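Notes to accompany the visit to the Vermeulen building
Introduction to Automation, handout for the summer group
Leonora Quiambao, 25th June

Thank you all for being so prompt at the door, and for putting up with the lift. I promised a written version of what we talked about on the visit, partly for those who were at the back and partly for the evening students who will be going round later with Ibrahim Abubakar. Please read it alongside your own notes and not instead of them, as I am quite sure that some of you spotted things I walked straight past.

You will remember from the lectures in May that we divided any handling job into reach, grip, carry and release. I said then that it all sounds terribly simple until you stand next to a real arm, and I hope you now see what I meant! A person picking up a box does the four parts in one easy movement and never thinks about where one ends and the next begins. An arm has to be given each of them, and the joins between them are where most of the trouble lives.

1. The room and the station

Before we got to any gripping we spent a good while just looking at how the place is laid out, and I make no apology for that. Students always want to go straight to the moving parts (so did I, at your age), but a great deal about a robot station can be learnt while it is standing still. Look at what is near the arm, where the cables go, what stands behind the work, and where people sit in relation to it all. 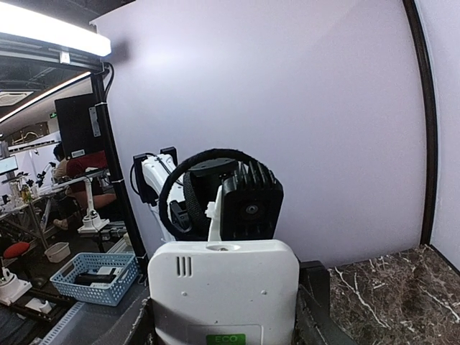

Fig. 1. At the station, with the thick braided cable looping over the finned module and the desks beyond.

The cable is worth a few lines. Several of you asked why it should be allowed to swing about in such a big arc when it could be clipped down neatly. The answer is slack. A wrist turns, and anything fastened on the far side of a turning joint has to have enough spare length to follow it. Clip it too short and it pulls at the connector each time the arm reaches out. Leave it too long and it catches on things, or droops into the work. Finding the length in between is a matter of moving the arm slowly to the ends of its travel and watching, and I would like each of you to be able to describe that check in your own words.

The fins are for getting rid of heat, as on any heat sink. We covered this in the session on motors, and if it has gone hazy, have another look at the Jandstead worksheet, question 18 onwards.

2. The work area and its edges

The second thing we talked about was the surroundings of the work itself. Pale, plain walls and a strongly patterned surface underneath make a rather interesting pair. A plain wall gives a camera very little to fasten on to. A veined marble pattern gives it a great deal, perhaps more than one would like, as any of those white streaks might be taken for the edge of something by a program that is not very clever about it. 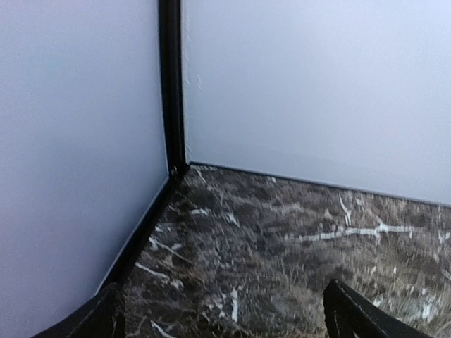

Fig. 2. A corner of the work area, looking past the gripper fingers.

Corners deserve respect. There is less room in them for the fingers to open, and a hand coming down at an angle may meet the wall well before it meets the thing it came for. When you plan a reach into a corner, draw the whole hand, not only the fingertips - I have marked more than a few drawings where the fingertips arrived beautifully and the rest of the hand was somewhere inside the wall. Use the open width of the fingers in your sketch, too. Closed fingers always look as if they will fit.

Somebody asked me whether the dark line where two walls meet could be used as a landmark. Yes, in principle. A straight, dark, upright line against something pale is among the easiest things to find in a camera view, and if you know where the post stands you can work back to where the camera must be. What you would want to think about is how the line leans as the wrist tilts, and what your program ought to do when the fingers get in front of it. Write me half a page on that if you fancy some extra credit.

3. Gripping a smooth object

Now to the part you had all been waiting for. Smooth plastic on polished stone is an awkward pairing. Both surfaces are slippery, both throw back the light, and a flat box offers very little height for a finger to get hold of. Push at it from one side only and it will slide off. The two sides of the grip have to meet it at nearly the same moment, and the force has to be enough to hold without marking the case.
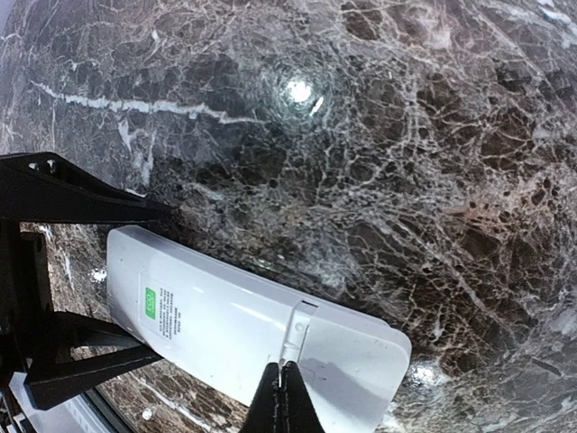

Then there is the question of where on the box to take hold. Near the middle is kindest, as the weight is shared on either side and the box is less inclined to twist. But the middle is not always free, and anything that stands up from the surface, such as a tab or a latch, has to be either avoided or used on purpose. I would avoid it. Small plastic tabs were made for human fingers and they snap.

Reflections came up as well. A bright spot on a glossy surface shifts when the camera shifts, so a program that believes it to be a real object will chase it about. One remedy is to take two views from slightly different positions and throw away whatever has wandered more than it should. Softer lighting helps too, and costs next to nothing.

4. For next time

Please read chapter 19 of the Wuketti book, which is dry but sound, and bring a sketch of a gripper approaching a flat box in a corner, seen from the side and from above. Pencil is fine. Mark on it the point at which reach becomes grip, and the slack you would leave in the cable.

The Clolico exercise is still due in the usual tray. Keep it under 2,000 words - the longest last year came to 1,787 and was the better for stopping there.

If you missed the visit, have a word with Ibrahim, who has a place or two left in the evening group.

Contact: the course office, Vermeulen building | © Leonora Quiambao, for course use | Back to top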